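Section 3: Choosing a Finish in the Brarkent Cabinet Planner

Before you start

The planner lets you try wood finishes on a cabinet before you spend money on the cabinet. Have your room measurements handy. Guesses are accepted by the software and later rejected by the wall.

You will need a saved layout from Section 2. If you skipped Section 2, the Finish tab will be gray and will stay gray however hard you click it.

Setting up the finish

1. Open your layout and click Finish.

2. Pick a wood family from the Delorme library. There are 303 finishes in it, and a good many of them are brown. The search box helps, provided you search for the finish's name and leave out your opinion of it.

3. Set the grain direction. The default is vertical on doors and horizontal on drawer fronts. Changing one does not change the other. Yolanda Casado in support would like this sentence read twice.

4. Set Grain Strength with the slider. Start low. At full strength most woods look like a topographic map.

5. Click Preview and wait. A full kitchen can take around 3 minutes on an older laptop, during which the progress bar will sit at the same spot and then finish all at once.

Note: Preview uses the light settings from your layout. If everything comes out gloomy, check the lamps before blaming the walnut.
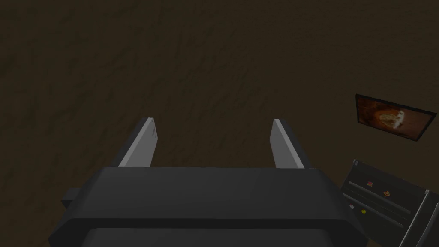
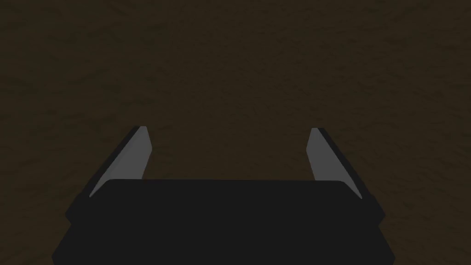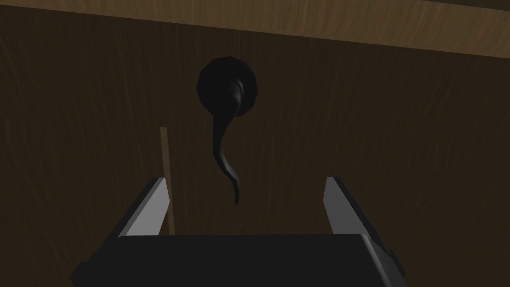
Figure 3-2. Dark brown surfaces in rendered views. The last view has wood grain and a black door-style handle.

Adding handles

6. Click Hardware, then drag a handle onto the door. It snaps to the nearest sensible position. Hold Shift to put it in a position of your own.

7. Enter the mounting height. For a tall door, 855 mm from the floor suits most adults. The field takes millimeters only, and typing inches will give you a handle at ankle level.

8. Click Apply to All if you want matching handles. Read the door list first. "All" includes the pantry, the false panel over the sink, and anything you drew in the garage and forgot.

Caution: Undo covers your last 2 changes. Apply to All counts as one change, but the dialog box that asks whether you're sure counts as another.

Saving and ordering samples

9. Save under a new name. "Kitchen final" is usually taken by this point.

10. Order a physical sample from the Samples page before you approve the finish. Screens disagree with each other about brown, and the sample settles it. Tape it to the wall and look at it after dark too.

If the finish you saved has disappeared from the list, it has been discontinued. Your layout will still show it, with a small yellow triangle, and the order form will refuse it politely. Choose a replacement and repeat from step 3.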